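Why Flat Boards Cup

Solid wood never reaches a final size. A kiln brings it down to a set moisture content, the mill planes it flat, and from then on it trades water with the air of whatever building it ends up in. The amount of movement depends mainly on how the board was cut from the log.

A log can be thought of as a stack of thin cones, one for each year of growth. Sawing straight through them produces flat-sawn boards. Where the cut passes close to parallel with the growth rings, the face shows long nested arches, the figure known in the trade as cathedral grain. Nearer the edges of the same board, the rings meet the face at a steeper angle and the figure tightens into straight lines. 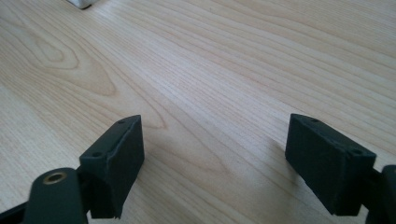

Cathedral figure at left, with straight grain across most of the surface.

The two patterns behave differently. Wood shrinks most along the curve of the rings and considerably less across them, while change along the length of the board is small enough to ignore in most furniture. A flat-sawn board that dries after milling therefore pulls its edges toward the bark side. Quartersawn stock, cut with the rings standing upright to the face, stays flatter but costs more and wastes more of the log.

The workshop at Gutcombe keeps a record of this. Its test panel, 700 millimeters wide, is glued up from flat-sawn ash and left without a finish. Between February and late summer the panel changed width by 11 millimeters. A matching quartersawn panel on the same rack moved far less and showed no cup that a straightedge could find.

Finish slows the exchange of moisture but does not stop it. Weson, which builds tables for offices, coats both faces with the same number of layers, 3 in its standard schedule. Coating only the top lets the underside gain and lose water faster, and the board bends even if the lumber was sound.

The top also has to be free to move on its base. Slotted screw holes, set across the grain, are the usual method. Glue along a cross-grain rail holds for a season or two, then either the joint fails or the top splits.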